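Automation in a staff kitchen: what happens to the dishroom positions?

Posted in Workplace and Employment

Our organization operates a canteen at the Heltberg site and intends to automate part of the dishroom, beginning with the loading and unloading of plate racks.
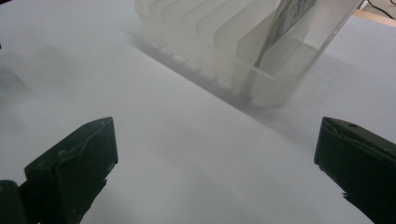 Management has informed us that no positions will be removed in the first year, but the written notice refers only to "revised duties." Staff currently handle 2,000 plates per day across two shifts. I would be grateful for information from other workplaces on how duties, grading and hours were changed, and on whether employees were consulted before the new job descriptions were issued.
Gerrit Desmet

MichielsCatering_HR
Our company introduced automated rack handling at two kitchens, the larger of which serves 1,196 meals at midday. The following may be of use.
Dishroom staff were reassigned to sorting, inspection and restocking. Lifting was reduced considerably. Standing time was not, and several employees reported that the work had become more repetitive - a point our original assessment did not cover. Rotation between the dishroom and the serving line was introduced after four months.
Grading was the more difficult matter. Employees who cleared faults and restarted the equipment were performing technical duties at the former rate of pay. A supplement was agreed in September, but it was not backdated. We would advise that fault clearing be named in the job description from the outset, together with the training hours, which should be paid.
Please also request the schedule for periods when the equipment is out of service. Ours assumed full staffing on the early shift only, and the late shift had to wash by hand with one person fewer.

gresteck_nights
they told us the same thing, no jobs lost. true, but when people left they were not replaced. ask about that in writing

Visport Staff Council
The previous reply is correct with regard to vacancies. Our agreement states that any dishroom vacancy must be advertised internally within 200 working hours of the departure. The employer is also required to provide the staff council with a record of stoppages every quarter. A request for consultation should be submitted before the revised duties take effect, as amendments are harder to obtain afterward.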